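O caderno de ensaio e o erro de escala

Konrad Krajewska formula receitas para cozinhas coletivas desde que deixou a Foko, onde tratava de fichas técnicas de sobremesas. O tema da conversa é restrito: por que motivo uma receita para quatro pessoas falha quando se multiplica.

“O sal e o fermento são os primeiros a trair o cálculo”, explica. “A evaporação depende da superfície do tacho, e a superfície não cresce com o volume.” Trabalha em percentagens, com a farinha fixada em 100 e tudo o resto referido a ela.

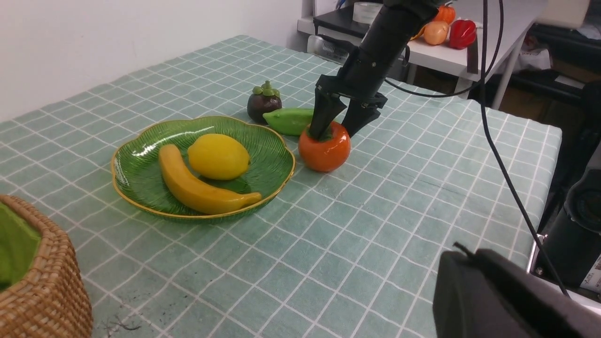
A fruta complica o método. O teor de água varia de lote para lote, e Krajewska pesa sempre a polpa já limpa. “Escrever ‘um limão’ numa ficha é não escrever nada. Escreva-se 40 gramas de sumo.”

A ficha 2602, um bolo húmido de limão, teve quatro versões. A massa total ficou em 545 gramas por forma — valor que Farah Yeoh, revisora do caderno, contestou até fevereiro.
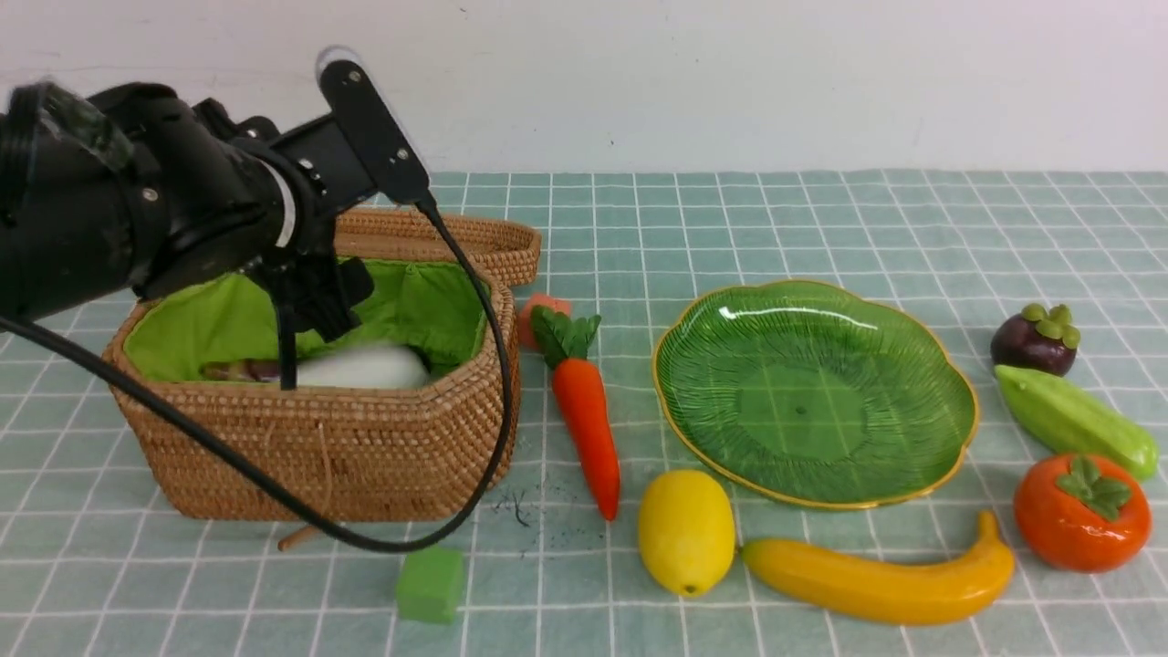
Cesto de vime com forro verde.

Yeoh mantém a objeção. “A forma aceita mais massa. O centro é que não coze ao mesmo tempo que o bordo, e isso resolve-se com a temperatura.” Krajewska responde que os fornos das cantinas raramente cumprem o que o mostrador indica e prefere corrigir a massa.

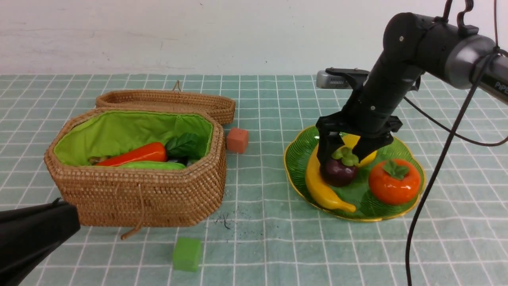

Arredondamentos

A segunda divergência é de notação. Krajewska arredonda ao grama apenas no fim; Yeoh, em cada linha. Nas especiarias a diferença é sensível.
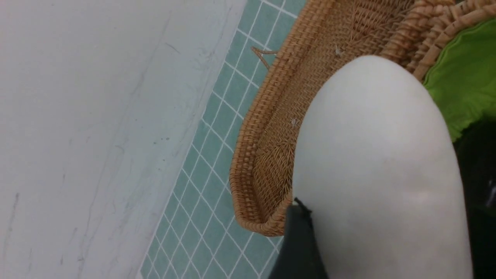
“Com noz-moscada, meio grama altera o produto”, diz ele. “Na farinha, ninguém dá por isso.” A próxima edição do caderno, a cargo da Sellgate, trará as duas colunas lado a lado, com a assinatura de quem fez cada conta.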